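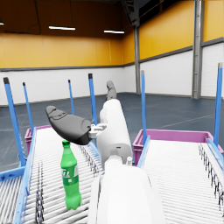

The demo cell on screen, with a green bottle on the left conveyor.

Robot demo at an open day – what should we ask, and is the simulation worth sitting through?

Posted in Workplace and Trades by terkell_shed

I help run the packing side of a small drinks and general goods warehouse. We've been invited to an open day at Clurkov in February, where they show their sorting cells. The invitation came with the picture at the top and says the first part of the visit is a simulation on a big screen, then a walk through the workshop.

There are four of us going and none of us has a background in robots. We handle a lot of mixed stock, so bottles in with soft items and odd-shaped things, and it all has to end up in the right crate. At the moment that's done by hand off two roller conveyors, a similar layout to theirs.

My questions are: what can you really learn from a simulated demo, and what should we ask while we're there? I'd also like to know whether it's normal to bring your own products. The drive is 316 km each way, so I'd like to get some use out of the day.

Nomano
Member, 1,982 posts

I went to one of these two years ago, at a different firm. We got coffee, a talk that ran long, and then the demo.

The simulation was more useful than I'd thought it would be. You can see how much room the arms need, where the crates sit and whether a person could get in to clear a jam. Take your floor plan and ask them to put your measurements in. Ours did it during the lunch break and we found out that one of our building columns was in the way.

What it won't tell you much about is grip. A bottle on a screen behaves the way somebody set it up to behave. A real one might have condensation on it or a label coming loose, and soft goods fold. Ask to see the same item picked on the screen and then picked in the workshop, one after the other. If they can only show you the first, write that down.

Things I'd ask:

What happens when the gripper drops something, and who picks it up
How long it takes to add a new product
Whether it can work with two items touching
What the noise is like with the conveyors running
Who comes out when it stops, and from where
Which parts of the price are yearly

On bringing your own stock, yes, but ring first. We took 12 items in a box and they ran nine of them. The other three were too floppy, and they were upfront about it.

Ask about the floor as well. Our slab had a slope to a drain and that turned into a separate job.

El Fassi
Member

Wear closed shoes, they'll turn you away from the workshop otherwise. Go in the morning session if there is one. By mid-afternoon everyone is crowded around the same cell and you can't hear.

rollerbed
New member

Agree with most of what Nomano said. I'd add that you should ask how the speed figure was worked out. We were quoted 2,000 picks a shift and it was only for one product, all facing the same way. With our mix it came out a fair bit lower. I wouldn't call that dishonest – it was in the small print – but you have to ask.

Also check what they do about the colour of the crates. We had dark bins and the cameras on the system we bought had trouble seeing the bottom of them. We ended up swapping to a lighter colour, at our cost.

If you're bringing four people, send one to stand with the operator the whole time and skip the talk. Ours learned more from that than the rest of us did from the slides.

terkell_shed
Original poster

Thanks all. I rang them and they're happy for us to bring a box of stock if it's there by 9 am. I'll get the floor plan measured up this week, including the columns. Hadn't thought about the slab, ours slopes to the roller door.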